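Notebook, Feb 26, 2025
Hand-held gripper work, house rules, second pass

I promised I'd write the rules down properly after the last batch of recordings got bounced, so here I am with a cold coffee and the old list from September. That list was half a page and most of it was me yelling about batteries. It needs more than that now, with people from the Florkero side using the same grippers and the same storage drive and everybody doing the small stuff a little differently.

Where we stand first. Lu (the table-top set, toys and household bits) has 584 recordings in it. I went through the ones the checker flagged and most of the trouble was boring: markers that drop out halfway through a move, starts that are already in motion, one long run where left and right were swapped in the file names. The target for Lu is 2,000 and I'd really like to get there without redoing the first quarter of it!

Grotell is what we're calling the checker script now. Tristine is the upload folder, and please stop making subfolders in it. I know why you do it. I did it too. Grotell doesn't look inside them and then we all spend an afternoon wondering where things went.

What I'm changing and why

The marker rule. Old version said "keep the markers clean." Fine, but a clean marker under a thumb is no use to anyone. New version: before you start, hold both grippers in your normal working grip and look at the live view. If a finger, a sleeve or a cable crosses the black and white square, change your grip or move the cable. Then keep that grip for the whole session. I tried switching grips between recordings and my tracks went jumpy every time, so I'm making it a rule until somebody shows me a fix.

The glare question. I had a long argument with myself over blinds. With them open you get lovely light for an hour and then the sun moves and the table goes white at one end. Closed, the light is a bit flat but it stays put. Closed wins. Ceiling lights on, all of them, for every session, even when it feels silly at noon.

The object rule. Small things go down on the table with room around them, enough for a gripper to come in from either side. If you want clutter, that's a separate task with its own name (put "clutter" in the name, please, and spell it out). Don't sneak it into the plain set to keep yourself entertained. I say this as the person who did exactly that.

The people rule. Anybody whose face could get into a recording has to be told before it starts, and that includes whoever is sitting at a desk in the back. Faces get blurred before anything leaves Tristine, no exceptions, and the raw copy stays off laptops. I want this one on the wall by the door as well as in here.

Length. Stop at five minutes. Past that my arms get tired, the moves get sloppy, and I start resting the tips on the table between picks, which teaches the wrong thing entirely. Five minutes, put them down, shake out your hands, go again.

Mistakes. Keep them if you recover in one try. If you drop something on the floor, end the recording and mark it bad. I used to chase things across the room with the grippers still running and there is nothing in those files worth saving – I checked.

Session order, as of this entry

1. Blinds closed, ceiling lights on. Wipe the table.

2. Tell everyone in the room that you're about to record.

3. Set out the objects for the task and write their names in the sheet. Plain names, same spelling as last time.

4. Pick up both grippers and check the left and right labels against the file names. Say "left" and wiggle the left one if you have to. I do.

5. Markers in view, grip settled, cables off to the side.

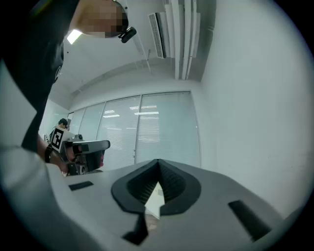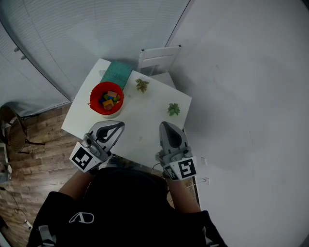
6. Hold still for a slow count of five before the first move, and again after the last one. Grotell uses the still part to line up the two sides.

7. Record. One task per file. If you change your mind about the task, stop and start a new file.

8. Put the grippers down before you touch the keyboard.

9. Run Grotell on the new files while the objects are still out, so a bad one can be redone on the same setup.

10. Upload to Tristine, top level only.

11. Charge everything, coil the cables, cross the session off on the sheet.

Still open

Do we want a fixed height for the table? I've been standing, other folks like to sit, and the wrist angles come out pretty different. Could be good variety, could be a mess. Leaving it free for now but add "sit" or "stand" to the sheet so we can split them later.

Marker replacement. Roughly once a month feels right to me but I have no data for it. Write it down when you swap one.

Also need to reprint the left and right labels in a bigger size. Tape's in the second drawer.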